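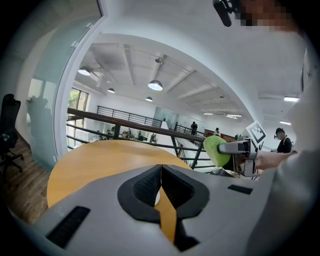 Posted in March by the Troser Product Information Office

To: Monau customer and distributor list
Subject: Re: Serving size on Monau oat cereal, new cartons

Dear list members,

We are replying to the message copied below, which reached the list last month from the food service department at Skellongate. Several other institutional customers have written to us privately with similar questions, and we would like everyone to have the same answer.

> We buy Monau oat cereal in the large carton for our three dining rooms. The cartons
> in our latest delivery list a different serving size from the ones already on our
> shelves, and the sugar and fiber figures have changed as well. The ingredient list
> appears to be word for word the same. Our menus are printed a full term in advance
> with the nutrition figures on them. Could Troser please confirm whether the recipe
> has changed, and which set of figures we should be printing?
>
> We would also like to know if the Siu line will be treated the same way. We serve
> it to our younger groups and have always used a smaller bowl for it.
>
> Food Service, Skellongate

The recipe for Monau oat cereal has not changed. The older cartons stated their figures for a serving of one cup. The new cartons state them for a serving of one and one-third cups, which is closer to the amount that adults told us they pour at home. Last year we asked 607 households to measure their usual breakfast portion over 7 mornings, and the new serving size was set from their answers. Calories, sugar, fiber, and sodium per serving are all higher on the new panel for that reason alone. Ounce for ounce, the cereal in both cartons is the same.

Customers who print nutrition figures should use the panel that matches the portion they serve. A dining room that serves one cup may go on using the older figures, even when the cereal comes from a new carton. We ask only that the portion be printed next to the figures. A menu that shows the new figures beside a one-cup serving would overstate every line, and we have already seen this on one customer's draft.

The Siu line will keep its present serving size. It is intended for children between four and ten, and the household survey did not cover that age group separately. We will review it when we have suitable information, and no change to the Siu panel will be made this year. If a change is proposed later, it will be announced on this list at least one full term before new cartons are shipped.

Both versions of the Monau carton will be in circulation until the end of summer. The new version can be recognized by the code 973 printed under the best-by date. Cartons with any other code carry the older panel. Warehouses have been asked to ship the older stock first, but mixed deliveries are possible, and we regret that our February notice did not say so. It was sent to retail buyers only. We have since added the 88 institutional accounts to the same notice list.

A one-page table showing both serving sizes side by side is available on request from the Product Information Office. It may be copied and posted in kitchens. Please give your account number and state whether you need the large-print version.

Allergen statements are identical on both cartons and remain in force as printed.

Sincerely,

Product Information Office
Troser

Comments

kitchen_two: Thank you. We had a pallet with both kinds on it and assumed one was a mistake. Does the 973 code also go on the outer case, or do we have to open it?

Troser Product Information: The code is on the inner cartons only at present. We have passed your question on to the packaging department.

oatsandmore: One and one-third cups is awkward for us, our scoops are one cup or half a cup. We will stay with the old figures.

dietoffice: Please could the table include a column for 100 grams? That is what our menu software asks for.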